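Séance 4 – Le sample et la boucle

Bonjour à toutes et à tous ! On reprend où Pin-yu Su nous avait laissés, avec la mesure à quatre temps et le tempo de 94 de « Kasar », que vous aurez, je l'espère, réécouté tranquillement chez vous.

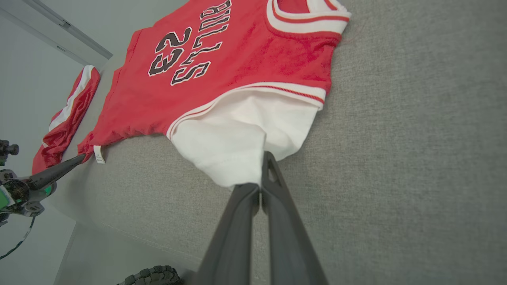 Maillot rouge « BULLS », numéro 23.

Une boucle dure en général 2 ou 4 mesures – prenez le temps de bien la couper sur le premier temps, on y gagne beaucoup ensuite. 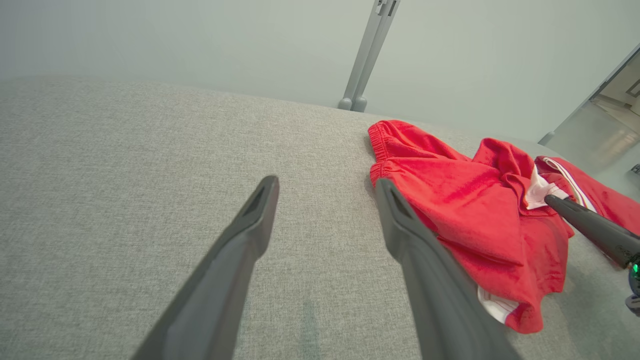 Pour le couplet, comptez 12 mesures et laissez respirer la basse (Chun-yin Yau y tient, moi aussi !).

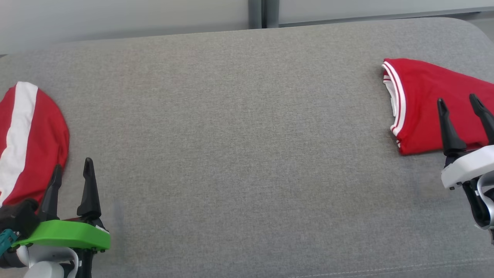 À rendre en septembre : votre boucle et un court texte.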